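Textbooks > Automation > Part Two: Handling > Chapter 6

Chapter 6
Comparing Grippers on Everyday Objects

Earlier chapters treated the gripper as a part with fixed properties: a stroke, a closing force, a rated load. Those values appear on a data sheet and are useful when a first list of candidates is drawn up. They say little about how two grippers will compare when the work consists of small, smooth, uneven things that were designed for the human hand. This chapter is concerned with that second question and with the tests by which it can be answered fairly.

The toothbrush will serve as the main test object. It is light, it is cheap to replace, and it is harder to handle than its weight suggests. The handle changes width along its length. The neck is thin and offers little surface to a flat fingertip. The bristles give way under pressure, so that a grip taken at the head may hold at first and then shift. When the brush must also be stood upright in a narrow compartment, an error of a few degrees at the wrist becomes a collision with the wall of the organizer.

6.1 What is being compared

A student who reports that one gripper "did better" than another has usually compared several things at once. The fingers differ, but so may the arm that carries them, the position of the camera, and the controller that decides when to close. The method used in this chapter changes one of these at a time. The arm, the table and the set of objects are kept the same while the fingers are exchanged. Only when that series is complete is the controller changed.

The exercises follow a trial plan prepared by Radek Zelenák for the Skiltance teaching laboratory. Two finger sets are used, referred to throughout as the Rasten set and the Charvát set. Each completes 30 trials of picking a brush from the table and 30 trials of placing it in a compartment. The closing speed is held constant through all of them. The Sturkora controller is introduced in Section 6.5, where it repeats the placing trials with both sets.

A trial is counted as a success only if the brush is released inside the compartment without a second attempt. Regrasping is recorded separately - it is often the more informative result, as it shows where the first contact went wrong.

6.2 The work area

Clear containers deserve special attention. A transparent wall is easily missed by a depth camera, and objects behind it may be reported as if nothing stood in front of them. For this reason a side view and a wrist view should be studied together before any trial is scored. The wrist view shows the fingertips closely, but the fingers themselves hide a good part of the table. 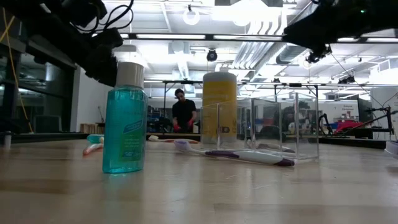
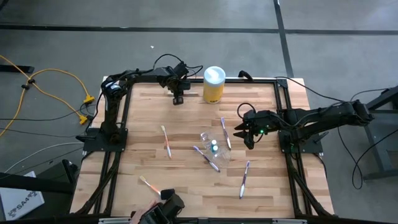
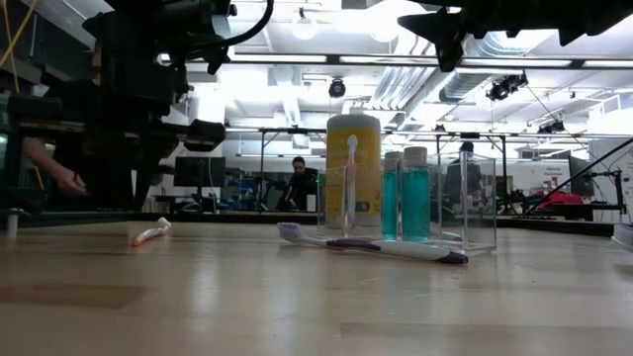 Figures 6.1 to 6.3. The work area from fixed cameras.
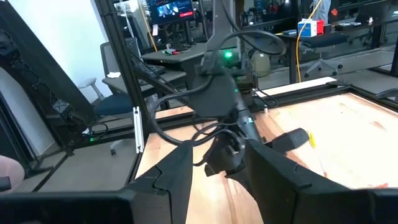 Figure 6.4. View between the fingers from a camera on the arm, with a second arm across the table.

Despina Iordache objects that thirty trials are too few to separate two finger sets whose results lie close together, and would accept no ranking on fewer than 200. In her view a short series is suited to finding faults in the procedure, such as a badly placed camera or an unclear rule for success, and the ranking should be left until those faults have been removed. She would also have the order of the finger sets mixed from trial to trial, so that an operator who improves with practice does not favor whichever set happens to come last.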